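Pruvlow Hand Gripper: Set-Up Guide
Section 4. Jaw alignment and first practice picks

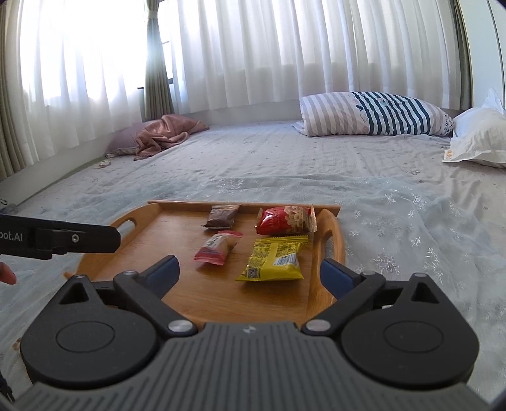
Do this section after the linkage is assembled and before you record anything. You need the finished gripper, a 2.5 mm hex key, a shallow tray and a few light objects to pick. Choose objects that differ in size and stiffness. Wrapped snack packets on a wooden tray work well: the crimped ends give the pads a thin edge to close on, and a plump packet like the red one tests the full width of the pad. Keep the two pads on either side of the object, well apart, until you are ready to close.

4.1 Check the pivots

1. Hold the gripper with the ribbed side of the body facing up.
2. Open and close the jaws ten times by hand. Both arms should move together.
3. If one arm lags, back its pivot pin off an eighth of a turn and try again.
4. If there is side play at the finger end, tighten the outer pin. Stop when the play is gone.

CAUTION: Keep fingertips clear of the triangular openings in the housings when the jaws move. They pinch.

4.2 Set the zero

1. Plug in the cable and start the Irnura utility.
2. Close the jaws until the pads just touch. Do not squeeze.
3. Press Set Closed. The position field should read 0.
4. Open the jaws fully and press Set Open. The field should read 100.
5. Close again. A reading of 1 or 2 is fine. Anything higher means a pad is seated crooked, so go back to Section 3.

Note: The raw encoder count at full open was 2385 on our first build. Yours will differ. Write it inside the back cover of your log.

4.3 Practice picks

1. Put the tray on any surface at a comfortable height. A soft surface is OK, but the tray will tip if you lean on the rim.
2. Approach slowly with the jaws open.
3. Close on the middle of the packet, lift it a hand's width, hold for two seconds and put it down.
4. Repeat with the other packets.
5. Turn a packet over and pick it again. Flat backs slip more than fronts.

Log each try as held or dropped. Solange Magalhães got 92 held out of 100 with new pads in November. If you drop more than one in five, clean the pads with a damp cloth and let them dry.

Note: Shiny film throws window glare. If tracking drops out in the utility, turn the tray or draw a curtain before changing any settings.

Corrections to this section go to Jozefína Šindelář. Continue to Section 5, Mounting the Ham bracket.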